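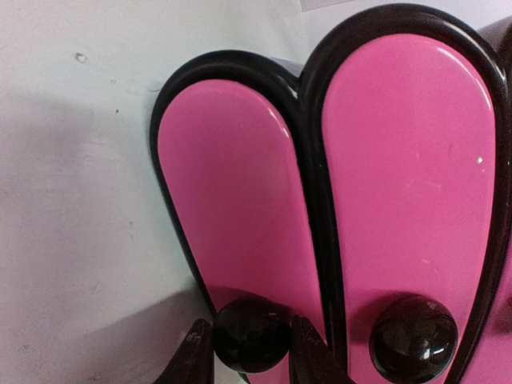
Packing bench notes: hard-shell carry-on, basket to case

Posted in May by Ita Nic Aodha
3 comments

Continuing the packing entries for Flimmont. Same case as last time, the small pale hard shell that Rocío labeled Clivby in the inventory. No changes to the bench. Started at 9:40, stopped for lunch, finished mid-afternoon.

Purpose of the day: get a repeatable order of work for one soft item and a few small ones, going from a laundry basket into the case and then to a closed zipper. Secondary: look over the shell, wheels and closure before the case goes to Gonzalo for the longer series.

Starting values

Case, empty: 2450 g on the floor scale. Nominal volume on the inventory sheet is 39 liters. I did not remeasure it.
Garment, folded: 253 g. The bench scale was re-zeroed before weighing.
Small items were not weighed. Neither is heavy enough to matter for the lid.

Layout

Basket on the left, case to the right of it, lid standing up at the back. Julián had the basket behind the case in his April notes and spent his time reaching over the open lid. Side by side is better. The long edge of the basket does not need to be parallel to the case, but keep enough clearance for the handle at the front or the case walks when the basket is bumped.

The lid holds itself up if it leans on something. Free-standing, it tends to drop when the lower shell is empty and moved. I let it rest against the wall side and had no trouble for the remainder of the morning.

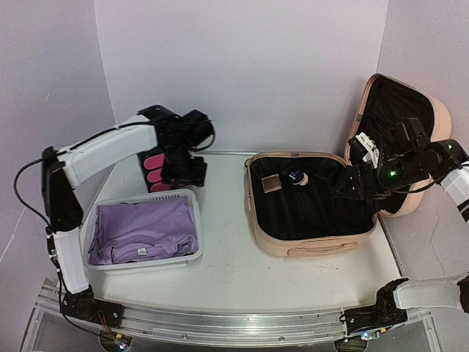 Garment still in the basket; pouch and small bottle in the lower shell.

Order of work

Small items first, garment second. The pouch and the bottle both went toward the upper left of the lower shell. The bottle has nothing to hold it in place on the black lining, and it rolls if the case is shifted with only the small items in it. Putting the pouch next to it stops the roll in one direction. A better fix is to tuck the bottle along the side wall and bring the garment up against it. I did this from the third run on.

The garment is the slow part. Folded, it nearly fills the basket, and lifting by one corner undoes the fold. Lifting from underneath with support on both sides keeps it, at the cost of scraping the basket wall on the way out. The slots in the wall are a nuisance. Loose fabric goes into them and has to be pulled back out. Fold with the open edges facing in and the problem mostly goes away.

In the case, the garment should lie flat and away from the hinge line. If it rides up onto the hinge the lid still closes, but the shell halves sit out of line and the zipper has to be worked around the nearest corner. This happened twice. Both times the cause was me pushing the garment back to make room at the handle side, which was not needed.

Longest single run was 14 minutes, including a full refold. I have left it in the table. It is a real number even if the refold was my own doing.

Shell and wheels

Gonzalo asked for a surface check before he takes the case. Done with the case closed and turned so the caster end was reachable, overhead lights on.

The finish is matte with a fine grain that sparkles at some angles. It looks like grit and is not. I wiped one patch with a dry cloth and nothing came off. Hairline scratches are present and shallow enough that a fingernail does not catch. I marked their positions on the outline drawing so that new ones can be told from old.

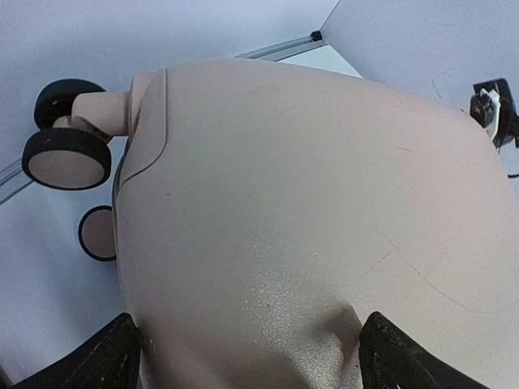 Caster end of the shell. Black tires, beige hubs, two wheels to the pivot.

Wheels spin by hand without grinding. One pivot is stiffer than the others at the start of its swing and then frees up. I would not oil it yet. The case spends most of its time flat on the bench and the casters only come into it when someone turns it over, at which point the stiff one tends to be the one touching the table. Note for whoever repeats this: hold the case by the shell when turning it. Using a caster as a handhold is tempting and puts side load on the stem.

The molded groove beside the caster is a good reference for repeat positions. I lined it up with the tape on the bench for the second half of the runs and the case came back to the same place each time, near enough.

Closure

Two rules that came out of the afternoon:

1. Press the shell halves together next to the slider and move the pressing hand along with it. Pressing in the middle of the lid bows it and opens the gap at the corners.

2. Pull along the track. The tab swings freely, so it is easy to be pulling outward without noticing, and the slider then drags. The corners are where it shows.

The tab hangs down over the block under the track when released on the straight section. It can be picked up from there by the rounded end. Check the track on both sides of the slider before calling a run closed – I logged one as complete with the far corner still open and had to strike it.
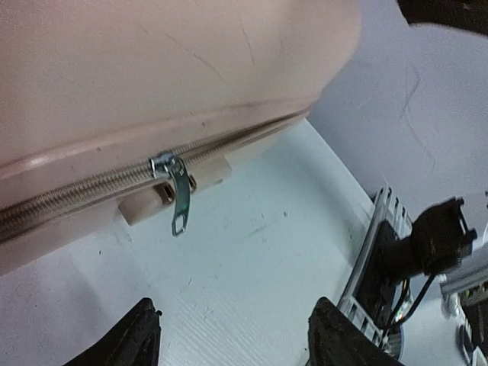 Open points

– Weigh the case again after Gonzalo's series, same scale, same spot on the floor.
– Stiff caster: look at it again once the case has been rolled for a while. Floor Van Damme has a spare set from the Jiveo order, though I have not checked the stem diameter.
– Second garment. One folded item is too easy on the zipper. Two of similar weight would give some pressure on the lid without overfilling it.
– The bottle needs a fixed position in the instructions. "Upper left" was read three different ways by three people.
– Try a basket with a smoother inside. The slots add time that has nothing to do with the case.
– Julián's column headings for the timing table do not match mine. His clock starts with the first item, mine with the hand on the basket. I will convert mine.

Items were put back on the Iglesias shelf, lower level, with the outline drawing in the case pocket. Bench clear by 4:15.

Comments (3) | Shares (0)

Contact: packing bench, Flimmont workshop
© Flimmont workshop notes
Back to top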